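FOR IMMEDIATE RELEASE

Mallix opens its chore results to everyone, including the embarrassing ones

STELLUTACH – I run a small company that tries to get machines to do boring jobs, and the question I get at every dinner, every checkout line and every parent evening is the same one. Can it do my laundry yet? So this year we stopped answering with a shrug and went and kept score. Today Mallix is publishing the whole thing, and I wanted to write the announcement myself, since the last one that went through a proper press office used the word "seamless" four times and I had to apologize to my own engineers.

The short answer is: some chores, some of the time, if you don't mind waiting.

The long answer is a set of 2649 logged attempts at ordinary household and shop-floor jobs. We call it the Stellutach Chore Log, after the town where we have our workshop. Each attempt has a start, a finish (or a give-up), and a plain-English note on what went wrong. We ran the work with our partners at Roder, who make shelving and stockroom fittings, and Lanz, who run a group of neighborhood hardware stores and were brave enough to let us into the back rooms. Some attempts were done on real floors with real mess, and some were done in simulation, mostly the errands that involve leaving the building. Every entry says which kind it was. Please don't mix the two when you quote them!

Let me start with the good news, because there is some. Floors are in decent shape. A machine that sweeps a store aisle overnight is no longer a party trick, and the Lanz staff have mostly stopped following ours around to see what it does at the corner by the paint mixer. Carrying things from one known spot to another known spot is also pretty good. If you have a bin of hinges at the receiving door and you want it at the end of aisle 4, and the bin is the bin the machine expects, off it goes. We had mornings where the stock was out before the first coffee was poured, and I won't pretend I wasn't grinning.

Counting shelves works too, at least for boxed goods. Loose goods are another story. A tray of mixed washers is still a job for a person with good light and a cup of tea.

Now for the house. We set up a kitchen, a hallway and a laundry corner in the workshop, with furniture that came out of our own homes (my old dish rack is now a research instrument, which I find very funny and my family does not). Loading a dishwasher: yes for mugs and plates, shaky for anything with a long handle, and a flat no for the big roasting pan. Wiping a table: yes, though it tends to wipe around the crumbs it has decided are part of the table. Folding towels: yes, slowly. Folding a fitted sheet: I can't do it either, so I've asked the team to stop being so hard on themselves.

The chore that surprised me was the errand. Going out for something, I mean, down the sidewalk, over the street and back with a parcel. I had assumed indoor work would be easy and outdoor work would be close to impossible, and the log doesn't line up that neatly. Getting along a wide, open stretch of pavement is something our software handles well in simulation. Deciding when to step off the curb is a whole different animal, and so is the front door at the other end. 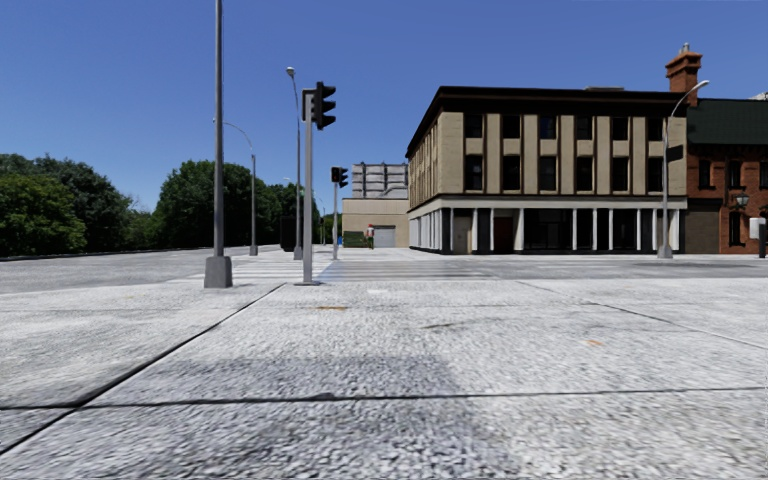 We built the errand tests around three questions. Does the machine know where the walkway ends and the road begins? Does it pick the crosswalk, or does it try to be clever and cut the corner? And does it slow down for people in good time, so that no one has to do that little sideways dance? The first one it gets right nearly always. The second took us most of the summer. An early version was terribly fond of shortcuts, and we spent many afternoons in a dark room watching it head for the middle of the street with great confidence. The current version waits. It waits a bit too long, if you ask me, and there's a whole page in the log on what we've been calling "manners at the curb," where it lets an opening go by, and then another, and then one more for luck.

I'm fine with that for now. A late parcel is a late parcel.

What simulation can't tell us is how any of this feels on a real street in December with slush in the gutter. We haven't done those runs, and there's no line in the log that claims we have. Lanz would love a machine that takes a box of screws around the corner to a contractor who's in the middle of a job. So would I. We're going to start on a private lot, at walking pace, with a person beside the machine the whole way, and we'll put those results in the same log as everything else.

A few words on how the scoring works, for the people who like that sort of thing. A chore counts as done only if a person didn't have to fix it afterward. A dropped mug that doesn't break still counts as dropped. If the machine asked for help, we wrote down that it asked, and we marked the attempt as helped, which is its own category and one I've grown rather fond of. A machine that stops and says it's stuck is a machine I can work with. The one that jams a drawer and keeps pushing is the one that costs me a drawer. (We've been through several. Roder sends replacements with a very polite note.)

We also wrote down the time. I know that slow numbers don't look great in a press release, but if you run a store you need to know whether a job takes 200 seconds or 300, and whether your own people would've been done and back at the counter by then. In plenty of cases they would. Straightening a peg hook display is a good one to look up. Our machine can do it. Any teenager on a weekend shift can do it while talking to a customer about grout.

So, can it do your laundry yet? It can carry the basket, if the hallway is clear. It can put the clothes in. It can't check the pockets, and it doesn't know about your good sweater. I'd keep hold of your good sweater.

What I'd like people to take from the log is a sense of which jobs to hand over now and which to leave alone for a while. For store owners, I'd look at overnight sweeping and at moving standard bins first. For households, I'd wait, unless you enjoy tinkering and own a lot of mugs. We'll keep adding attempts, and when a chore gets worse after an update (it happens!) the old score stays up next to the new one.

The Stellutach Chore Log is free to read and free to reuse, with the notes left in. Teachers, store managers, rival companies and curious relatives are all welcome to it. If you try one of our chores on your own machine, send us what you got. We'd especially like to hear from anyone who has cracked the roasting pan.

About Mallix
Mallix builds software for machines that carry, sweep, sort and fetch. The company is based in Stellutach and works with Roder on stockroom fittings and with Lanz on in-store trials.

Press contact
Mallix press desk, Stellutach. Visits to the workshop can be arranged on request – mornings are best, and please wear shoes you don't mind having swept.

ENDS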